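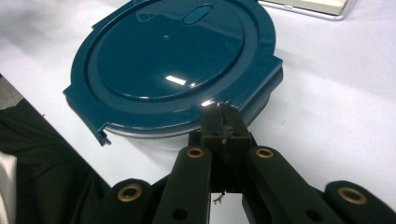
Vosine > Hirneo hand-held grippers > Set-up guide > Section 4

4.2 First recording with a lidded container

Print this page | E-mail this page

Complete section 4.1 before you start. Both grippers must be paired and the jaws zeroed.

1. Place the container on a flat, pale surface. Glossy lids reflect overhead lights – dim them if the preview shows large white patches.
2. Hold one gripper in each hand with the fingers curled over the front of the handle.
3. Open both jaws fully, then bring the fingertips to the rim from opposite sides.

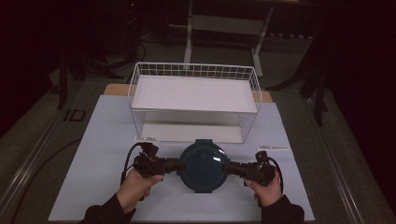
4. Close both jaws at the same speed until the tips meet the rim. Stop there and hold for 2 seconds.
5. Lift, set down and release. Press the trigger twice to save the take.

Note: Keep the cables clear of your wrists. A pulled cable shifts the zero point.

CAUTION: Do not squeeze beyond 38 N. The fingertip blocks may come away from the finger arms.

Check the fingertip screws every 1000 cycles (see 7.1). Spare blocks are supplied by Cantero in packs of 2.

Text: Ngọc Mạc. Revised December 2018.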